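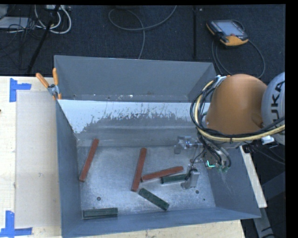 Progress on the Ciltitz study since the last report has been slower than the workplan said it would be, and I would rather set that out at the start than leave it for the annexes. The study asks whether the Ruotsalainen gel, injected beside damaged nerve in the lower leg, helps the nerve grow back and the muscle work again. We now have a full set of readings from the first group of rats and part of a set from the second. Some of the readings look good. I am less sure than my co-workers that they mean what we would like them to mean. A nerve does not heal as one piece. It is made of bundles, and after an injury they can end up like the red and green blocks in the metal bin, some side by side and some at odd angles, with gaps in between. A scan that shows more fibres in a section tells us little about whether they have lined up with anything useful. Most of our good news so far is of that kind.

What was promised

The grant covers 4 pieces of work: making the gel to a steady standard, testing it in rats, measuring recovery in walking and grip, and writing a plan for a larger animal study. The first is done. The second is going on now. The third has started but is behind. The fourth has not been started, and I do not think it should be until the third is finished.

What we found

In the first group, treated nerves had more new fibres at the injury site than untreated ones. The difference was clear to the eye and held up when the slides were read a second time by someone who had not been told which was which. The slide reader went through 2766 fields in all, a tedious job done well.

The walking tests are another matter. Treated animals did a little better in the early weeks. By the last test the untreated animals had largely caught up. Rats are good at recovering from this sort of injury without any help, and it has fooled plenty of groups before ours. If the gel only brings forward a recovery that would have come anyway, that might still be worth something in people, whose nerves have much further to grow. It might also be worth nothing. Our data can't settle it.

The grip results should be set aside for now. The meter was drifting, we found this out late, and the corrected figures depend on assumptions I am not comfortable with. They are in the annex for completeness and I would ask that they not be quoted.

Problems

Two batches of gel from Jamska arrived thicker than the agreed standard. They were replaced free of charge but the second group started late as a result. Jamska say the fault was in the mixing step and has been put right. We have asked to see their records and have so far had a summary.

The Fedell software used to score the walking videos gives different answers after its latest update. When we ran old recordings through the new version, several animals moved from one recovery band to another. We have gone back to the earlier version for the whole study and will stay on it. Anyone comparing our scores with published ones ought to check which version those used. In most papers I have read, it isn't stated.

We also lost 3 animals from the second group to infection at the wound. The vet found no link with the gel. With numbers this small I would not rule it out, and we have changed the way the wound is closed.

Money

Spending is under budget, mainly on account of the late start of the second group. It should not be read as a saving. The costs will fall in the next period. We are not asking for more funds at this stage, though a repeat of the grip tests with a different meter would have to be paid for from somewhere, and the travel line is the likeliest place.

Next steps

The second group will be followed to the end of the planned period with no early look at the results. The untreated animals will be tested as often as the treated ones, which was not quite the case in the first group and should have been. We will add a nerve signal test, as it is harder to read hopefully than a slide.

I have been asked whether the university may put out a news item on the fibre results. My view is that it should wait. The slides make handsome pictures and the story would be taken up quickly, and the walking data would be left in the last line if they appeared at all.

A decision is needed from you on one point: whether the plan for the larger study can be handed in after the second group reports, and so after the date in the agreement. I recommend that it should.

Submitted December 1, 2023, by the lead investigator, Ciltitz study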